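Utisham Linen Reuse Project
Progress report to the funder, second period

1. Purpose of this report

This report covers the second period of the grant. It sets out what has been received, sorted, folded and sent out, where the work is behind the plan, and what will be done in the next period. Spending is reported separately on the standard form and is only mentioned here where it affects the work.

The project takes towels that hotels, gyms and swimming pools have withdrawn from use, checks them, and passes the sound ones to night shelters and day centres in folded packs. Towels that fail the check are cut for cleaning cloths or sent for fibre recovery.

2. Position at the end of the period

The target for the whole grant is 2,000 towels supplied in packs. At the end of this period 946 had been supplied, of which 416 went out in the first period. The rate has therefore risen, although it is still slightly below what is needed to finish on time.

Stock on the shelves, checked and folded but not yet packed, stands at around 800. Most of this is bath size. Hand towels are short, and two day centres have been sent bath towels in their place with their agreement.

3. Supply

Gunitz remains the main source. Its collections arrive in tied bales, laundered, and sorted by colour but not by size. Sorting by size takes up the first part of each intake session and was not allowed for in the original work plan. Gunitz has agreed to try separate bales for hand towels from August.

The second source, Hubáček, supplies smaller loads of darker towels, mainly greys and blues. These are popular with the shelters because they show staining less. The average weight of cloth is higher than in the Gunitz loads, and the folded towels take up more shelf depth as a result. One rack has been reset with wider spacing to suit.

A third supplier withdrew before making a delivery. No replacement is being sought at present, as the two existing sources are enough to meet the target if the size problem is solved.

4. Checking standard

The checking standard was rewritten at the start of the period. The first version asked checkers to reject any towel with a visible fault. This was too strict and led to the loss of a good deal of usable stock. The revised version separates faults that affect use from faults that affect appearance only.

A towel is now rejected for holes, thin patches that let light through, open hems, lasting smells, or stains larger than a thumbnail. It is accepted with snags or pulled loops, light fading, or slight unevenness in the pile. Pulled loops are trimmed level where they stand clear of the surface and are otherwise left alone. Pulling them through to the back was tried and dropped, as it was slow and left a visible line in some cloths.

Hems are the main point of attention. A terry towel with worn pile will still dry a person, but one with an open hem comes apart in the wash within a short time. Checkers run each hem between finger and thumb along its full length, including the corners, before looking at the pile. Any hem with more than a few missing stitches goes to the repair box. Repairs are done on the project's own sewing machine on Friday mornings.

The grey terry stock passes under the revised standard where the hem is whole and the only mark is a small pale snag or pulled loop close to the edge. Under the first version, a mark of that kind would have meant rejection.
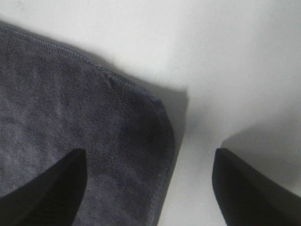

5. Folding

All towels are now folded to one pattern, so that packs can be made up without refolding. Bath towels are folded in half along the length, in half again, and then in three. Hand towels are folded in half along the length and then in three. The folded side faces outwards on the shelf and the loose edges face the wall.

Three points came out of the first few weeks with the pattern:

Thick towels do not lie flat at the corners when folded in three. They are pressed by hand and stacked no more than eight high.

Care labels must be folded to the inside. Several packs in the first period were opened by the receiving centre to look for the size, and labels on the outside had been taken to be project labels.

Folding is quicker on a smooth, pale surface than on the old bench, which caught the loops. Pale surfaces also show up lint and loose threads, and the table is wiped down between loads.

The folding rate has not been formally measured. Session leaders report that one full bale can be folded in a morning by two people, provided it has already been sized.

6. Packing and dispatch

Each pack holds four bath towels and four hand towels, wrapped in paper and tied. Plultix supplied reusable crates for the van at the start of the period, and these have replaced the cardboard boxes. The crates stack better and keep the packs dry while the van is being unloaded. Crates have to be brought back, and a small number are still held by receiving centres. A return slip has been added to each delivery note.

Deliveries were made every fortnight, with one missed because the van was off the road. The missed packs went out with the following run.

Comments from receiving centres have been brief and mostly about size. One shelter asked for darker colours only, and this has been met from the Hubáček stock. Another asked whether bath mats could be supplied. These fall outside the grant and the request has been noted without any commitment.

7. Problems and risks

Hand towels. The shortage described in section 2 is the main risk to the target. If the separate bales do not arrive as agreed, the pack will be changed to six bath towels, subject to the funder's approval.

Storage. The shelves are close to full. This is manageable while deliveries run on time, but a second missed run would leave no room for intake.

Damp. A reading taken near the outside wall was higher than the rest of the room. The lowest shelf on that side has been cleared and will stay empty until the cause is known.

8. Work planned for the next period

Begin intake of separate hand towel bales from Gunitz and record the split between sizes for each load.

Recover the outstanding crates.

Go back through the remaining towels rejected under the first standard. These were kept to one side and have not yet been cut. They will be checked again under the revised standard before any more new stock is sent for cloths.

Obtain a quotation for moving the shelving away from the outside wall – the cost is expected to fall within the existing equipment line.

The funder is asked to note the position in section 2 and to confirm whether the change of pack contents described in section 7 would be acceptable in principle.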